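Gitus Masberg Wireless Controller

Gaming Gear > Controllers > Gitus

Price: $218
Ships within 4 business days
In stock at the Drostley warehouse

The Masberg is the controller Gitus sells to people who play soccer games in leagues and online cups. We carry it, we have used it, and we think a fair number of the people who put it in their cart could do without it. Read the page before you order. Returns on opened controllers carry a restocking fee and we would like to process fewer of them.

What Gitus says

The box promises "match-winning response." We have no idea how anyone would measure that. The claim we can look at is the polling rate, the number of times per second the controller reports to the console or PC. Wired, the Masberg does better than the pad that came with your console. Wireless, the gap gets small enough that two of us in the shop could not pick the right one with the labels covered. If you play on a living room TV with the picture processing turned on, the TV is adding more delay than any controller will take away. Turn on game mode first. It's free.

Who asks for it

Mostly players who have just joined a team or a school squad and have seen the pros use something like it. Teams are often given their gear by sponsors, so what a player holds on a stream says little about what that player would buy. Ivan Marchuk runs our Cloutier store and enters the cup there every June. He has used a stock pad the whole time and still gets out of the group stage more often than the rest of us.

What we like

The sticks. They use magnetic sensors, so they should not develop the drift that ruins cheaper pads after a season of sprinting and close control. "Should" is our word. We have had the Masberg on the counter for 600 hours of customer play, and the center point on both sticks has stayed where it was. That is a good result for one unit, and we would not stretch it further than that.

The triggers have a short-stop switch on the back. In a shooter this matters. In a soccer game, where the right trigger is sprint and you hold it down for long stretches, the main benefit is a finger that gets less tired.

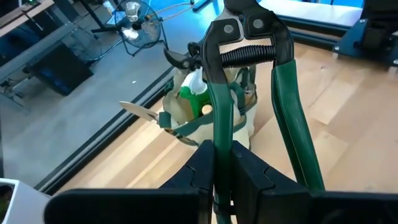
The grip is fine for medium and large hands. Players with small hands have told us the lower paddles sit too far down to reach without shifting. You can take the paddles off, but then you have paid for paddles. Come in and hold one if you live near either store.

What we don't like

The software. It wants an account before it will let you remap a button, and it wants to update itself every time you open it. Profiles save to the controller once you get through all that, so you can set it up one time and then remove the program. We suggest you do.

The battery figure on the box assumes the lights are off and rumble is low. With both at their default settings we had to charge it well before the box said we would. The cable in the package is also too short for most couches.

The "Pro Circuit" edition is the same controller in a different color with a carrying case. We don't stock it.

Will it make you better?

Gitus prints a survey on its sales sheet in which 1,963 players were asked if they felt more in control with a Masberg. Most said yes. They had all bought one. Nobody was asked for their win record before and after, which is the number we would want to see at this price.

Our own view is that a new controller helps when the old one is worn out, when your hands hurt, or when you need back paddles for skill moves and have already practiced with them somewhere else. If you lose matches by giving the ball away in your own half, you will go on doing that with better sticks.

In the box

Controller
Two removable back paddles
Spare stick caps, tall and short
USB-C cable
Wireless adapter for PC
Quick start sheet

Works with

Windows PC, wired or wireless. Consoles by cable only, and check your league's rules before you show up with it. Some events ban remapped paddles, and a few ban wireless play of any kind.

Warranty

One year from Gitus, parts and labor. Stick wear is covered. Damage from throwing it is excluded, and yes, they check. Claims can be started at either of our stores or by email with your order number.

Price and stock last checked November 1, 2022.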